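Durnesgate Picture House Society
Minutes of the programme meeting, Mar 31, 2024

Present: nine members, plus one who thought it was the quiz and stayed anyway.

1. Minutes of the last meeting
Agreed, after "rapturous" was struck out of the paragraph on the Hungarian season.

2. Cult television on the big screen
The programme secretary reported on the plan to show all six episodes of Disley, the canal-boat ghost serial, in one sitting in September. The rights holder, Fandano, has said yes in principle and wants £600 for the day, with a copy of our poster in advance. Members who remember our last poster felt this was fair.

Running time is a little under five hours with two breaks. A proposal to cut the fourth episode, in which very little happens in a lock, was met with real anger and withdrawn. It was agreed to show everything, in order, with the original end credits left on.

Ticket price: £13, to include soup. The hall seats 233 if the back row is opened, and the back row will be opened once somebody has found out what is wrong with it.
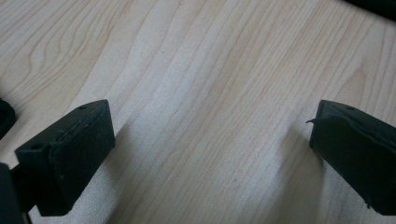

The table in the meeting room, Durnesgate.

3. Sound
The left-hand speaker still hums during quiet scenes. In a ghost serial this may go unnoticed, but the complaint from the silent comedy night is on file and runs to two pages. Ankrah have quoted for a repair and will hold the price until the end of the month after next. Agreed to accept, on condition that they come when the hall is shut – last time they tested the system through the second half of a matinee.

4. Costumes
Long discussion. The society has never had a dress code and several members would like to keep it that way. Others pointed out that people who sit through six episodes of Disley will come as the Lock Keeper whether invited or not. 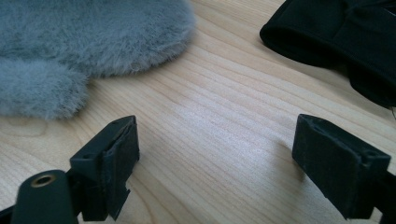
Costumes will therefore be allowed, with a small prize judged in the second break. Hats come off once the lights go down. Masks must leave enough of the face free for soup. The rule on bulky items was harder to word, and the meeting spent some time on whether something grey, fluffy and long in the pile, like the piece on the table, counts as clothing or as luggage. Settled that anything furry may stay on the lap but may not have its own seat unless it has its own ticket.

5. Publicity
3000 leaflets to be printed, the same as last year. It was asked what became of last year's. The cupboard was mentioned. Agreed to print 3000 anyway, as the price for fewer is hardly any lower, and to empty the cupboard first.

6. Any other business
The urn. Deferred.

Next meeting to be fixed when the Fandano paperwork arrives.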